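Help Desk > Handheld Grippers > Collection Rules > Closed Tickets
Filed under: Laundry tasks, Rule checks, Solved with workaround

Whole batches bounced by Raju for "item not isolated" on sock sorting

Opened by Larasati Kusuma, Stallside station
Opened 29 Feb 2020
Rules version: Grillell handheld, second edition

Hi all, it's me again, the sock person. I'm going to keep this as a running log and add to it as I go, so sorry in advance for the length.

What's happening: we uploaded a batch of 3,435 clips for the sock sorting task and Raju (the checker, for anybody new on here) flagged a huge pile of them under rule 6, "item not isolated at start of grasp." The clips look fine to me! The operators are doing the task the way the card on the table tells them to. They bring the gripper in open, line up on an item, close, lift, put it down in its row. And then the report comes back red all the way down the page.

Rule 6 as printed in our binder says: "The target item must be separate from other items before the fingers close." I read that as a rule for the folding tasks, where you really do want one shirt on the table and nothing else. Sorting is a different animal. Half the point of sorting is that the stuff starts out in a mess. If we pull everything apart by hand first, we've done the robot's homework for it, and I don't think that helps whoever trains on these.

So my questions were:

1. Does rule 6 apply to sorting at all?
2. If it does, how far apart is "separate"?
3. Can the batch be rechecked without us uploading the whole thing again? Our connection out here is slow and the last upload ate two evenings.

First reply from the Saltness desk

They were quick, I'll give them that. Boiled down, they asked me to rule out three things before we talked about the rule itself: a stale task code in the clip header, a wrong finger calibration, and the checker timing out. They said the timeout is 3,000 milliseconds per clip and that when it runs out the checker writes down whichever rule it was on at the time. I did not know that and I would like it in the manual in big letters, please.

What I tried

Task code. Checked the headers on a handful of flagged clips and then wrote a little script to go through the rest. All of them carry the sorting code. No folding codes in there. So that wasn't it, although I did find two clips with no operator initials, and I fixed those while I was in there.

Calibration. Ran the open and close routine on both handhelds with the gauge block. Fully open matched the sheet, fully closed matched the sheet. I cleaned the lens too, for luck. Re-ran the checker on a few clips and got the same flags, word for word.

Timeout. I turned on the long log and watched it go by. The flagged clips were finishing well inside the limit. So Raju was getting all the way through, looking at the clip properly, and deciding on purpose that it didn't like it.

At that point I went through flagged clips one by one with a cup of coffee and the binder open next to me. You start seeing the pattern pretty fast. The ones that pass have an item lying by itself. The ones that fail look a lot like the still below, which I attached to the ticket. There's a mint-green ribbed sock on the table, with a crumpled piece of white and blue striped fabric bunched up in it, and part of the green is wrapped over the low end of the stripes. The fingers are open and lined up just in front of the striped part. As far as I'm concerned that's an honest starting position for a sorting grasp. As far as rule 6 is concerned it's two things in one heap. 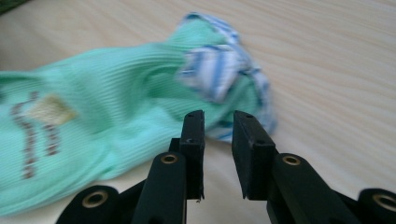 Second reply, and where we disagreed

The desk's answer came with a marked-up copy of the rule, and it cleared up more than I expected. Rule 6 does apply to sorting. But there's a side note to it, 6b, that never made it into our printed binder (we're on the older print, more on that later). 6b says that for sorting and bin-picking tasks, tangled or overlapping items are allowed as long as the clip is tagged "cluttered start" and the operator makes the separation with the gripper, on camera, before moving on. No free hand coming in to tug at the fabric.

That last bit I'm completely on board with. We've been strict about hands from day one, and I've tossed perfectly nice clips over a thumb in the corner.

Where I pushed back was on the tag. I asked if the checker could spot the clutter and set the tag by itself, seeing how it obviously knows the items are touching. They said no, and after sleeping on it I think they're right. The tag is a statement by the operator that the mess was on purpose. If the software fills it in, you lose the difference between "we set up a tangled pile" and "somebody was sloppy and left a sock under there." For a folding task that difference matters a lot. Okay, fine. You win that one.

I did also ask about the socks that have something printed or knitted into them, since the same green sock has a dark brown squiggly design with a pale yellowish patch over it, and I was worried the checker might be reading the patch as a separate object. The desk ran a few of those by hand and told me the design wasn't what set off the flag. It was the overlap with the other fabric. Good to know, and one less thing to fret over.

One more item from the same exchange. The person on the desk noticed what they called "a little frayed bit" at the lower end of the left finger in my still, and some scuffing on the same one. They asked me to look it over under the wear rule, rule 11. I had the binder open to the wrong page for that entire conversation, but yes, I found it. Rule 11 wants the finger pads checked at the start of each shift, and anything loose gets trimmed or the pad gets swapped. Scuffs are allowed. Loose bits that could snag on a knit are not. We had been checking once a week. I've changed that.

The fix, for anybody landing here with the same report

Here's what I did, in order. Please don't skip the second step like I did the first time around.

1. Update the printed binder so it has 6b in it. Ask the desk for the current print, and pull the old pages out so there's only one version on the table.

2. Make a copy of the clip headers before touching anything. The bulk editor writes straight over them and there's no undo — I found that out on a test folder, thank goodness.

3. Watch each flagged clip through the moment the fingers close. If the items are overlapping at the start and the gripper does the separating, it gets the "cluttered start" tag. If a hand comes in, it gets dropped. If you can't tell, it gets dropped too.

4. Add the tag with the bulk editor. It only takes 1,000 clips at a time and it does not warn you when you go over. It quietly stops. Split your folder first.

5. Send the headers only, using the "recheck" option on the upload page. The video stays where it is. (So that was a yes on my question 3, hooray!)

6. Have a second person look at a share of the tagged ones. The rules ask for that and I'd do it even if they didn't, as I'd gone a bit cross-eyed by then.

After the recheck the rule 6 flags were gone on everything I'd tagged. There are a few leftovers under other rules that I'm handling separately and I won't clog up this ticket with them.

Still open on my side

I've asked for the 3,000 millisecond thing to be shown as its own error, so a timeout says "timeout" and doesn't borrow the name of some other rule. The desk put it on the list for the May release — I'll believe it when I see it, but they sounded keen.

I've also asked for the card that goes on the table to say "cluttered start: tag before recording" right under the task name. The operators read the card. They do not read the binder, and I can't blame them, it weighs as much as a small dog. Until the new card shows up I've taped a handwritten one next to the monitor at Stallside.

Marking this as solved. If the tag drops off again after the next update I'll reopen it under the same number.

Larasati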